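What the Location Shoot Leaves Behind

The trucks came back on 27th April, a week after the notices went up on the lampposts, and by breakfast there was no parking between the ferry landing and the old bakery. I have lived in Nestia long enough to know the drill. Orange cones, a tent with coffee in it that isn't for you, a young person with a headset asking if you could please wait until they call cut. Then somebody on the neighborhood page posts a blurry shot of the back of an actor's head, and for two days we are all supposed to be thrilled.

I like television. I want to say that first, as these columns tend to get me letters calling me a crank. I watched all of the first season of Revero, and I thought the pilot was good, even the part where our ferry landing played a port city on another continent with a few signs swapped out. My complaint is with the story we get told about what filming does for a place like this one.

The story goes like this. A production picks your streets over somebody else's. It spends money here. Local people get hired. The show comes out, viewers fall in love with the scenery, and they travel to see it. The city's film office printed all of this in a brochure last October, on heavy paper, with a big number on the front: 2,373 "work opportunities" created by screen production in a single year.

I read the brochure to the end, including the notes in small type, and a work opportunity is one person on one day. An extra who stands in a crowd on a Monday-type day and again the next morning is two opportunities. A guard who watches the trucks for a month is thirty of them, give or take. By that measure I created a couple of hundred work opportunities last year just by showing up to my own desk.

I asked the office how many different people were behind the figure. I was told, politely, that the data isn't gathered that way. I asked how many of them lived in Nestia, and got the same answer in a slightly shorter email. These don't seem like hard questions to me. Payroll companies know who they paid and where they mailed the tax forms.

Then there's the spending. Crews do spend money, and I've seen them do it. The hardware store on my corner sold out of black tape and sash cord the first morning. But the catering came in on a truck with an out-of-state plate, and so did the generators, the lights, the costumes, and most of the people. The diner across from the base camp was empty at lunch for the whole shoot. Its regulars couldn't park, and the crew had their own tent. The owner got a location inconvenience payment of $730, for seven days. She told me she does better than that on one decent morning in summer. 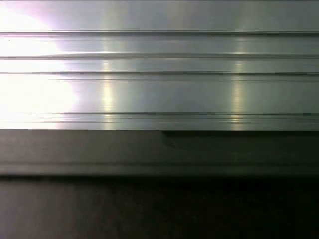
Brushed metal, grooves and all.

None of this would bother me so much if we weren't paying for it. The tax credit that brings a show like Revero here is a refundable one, so the production gets a check even if it owes the state nothing. Supporters say the check comes back to us in other ways. Maybe some of it does. I'd like to see the arithmetic done by someone whose job doesn't depend on the answer, and so far the only study anyone has waved at me was written by a consulting outfit called Kun, hired by the same film office that printed the brochure. The study counts hotel nights in the next county. It also counts "media exposure value," a phrase I have now read a dozen times without finding the cash register it rings up on.

About the tourists, then. This is the part people bring up at the end of the argument, when the job numbers have gone soft. Look at what happened to other towns, they say. Fans will come! Some will, for some shows. But those tend to be shows that use a place as itself, or that catch on so widely that people will cross an ocean to stand on a staircase. Revero doesn't call us Nestia. Our landing is a harbor in a made-up country, our library is an embassy, and my own street was on screen for maybe four seconds with the trees painted out. A visitor would have to do a fair bit of homework to work out where to go, and when they got here they'd find a ferry landing.

The Ustov Trail is the case I keep going back to. Ustov was the spy drama that filmed up on the ridge and around the old reservoir before the network moved it somewhere cheaper. There was going to be a walking trail to mark the locations, with plaques and an app. The city put up the money. The visitor center kept a sign-in book, and the total for the first full year was 2,033 signatures. That sounds all right until you turn the pages, as I did one slow afternoon. A lot of them are school groups. Several pages are the same running club, week after week, who have been using that path since long before any spy was chased along it. The app stopped working on newer phones and was never updated. Two of the plaques are still up, and one of them names an episode that was recut so that the scene isn't in it.

I don't blame the people who made the show for that. They came to make a show, and they made a decent one, and then they went where the numbers told them to go. That is what a production does. What puzzles me is a city that watches it happen once and gets in line to have it happen again.

People will say there are things you can't put in a ledger, and I agree with them up to a point. There was a nice evening during the last shoot when they wet down the whole of the main street and lit it from a crane, and half the neighborhood came out in slippers to watch. Kids sat on the curb. I stayed out longer than I meant to. If the film office wanted to come to us and say, "This costs money, it probably won't earn it back, and we think it's fun" – well, I might vote for that. We pay for fireworks on the same terms. We pay for the band in the park, and it's not a very good band.

But fireworks have a line in the budget that anyone can look up, and the credit doesn't. It has a cap that has been raised twice, a list of approved projects that shows up months after the checks go out, and a brochure. The people in charge of handing out the money are also the people in charge of telling us how well it went.

So here is what I'd ask for before the next round of cones. Publish the number of residents hired, as people, with the hours they worked. Publish what each production bought from businesses inside the city limits. Pay the diners and the dry cleaners what they lose, based on their receipts from the same week a year earlier, and take it out of the credit before the check is mailed. And let the city auditor do the study this time, with Kun welcome to send in its comments like the rest of us.

I'm told a second unit will be back in the fall to pick up shots of the landing for season two. The film office calls this a vote of confidence. The notice taped to my door says to expect intermittent noise and to keep my curtains closed after dark.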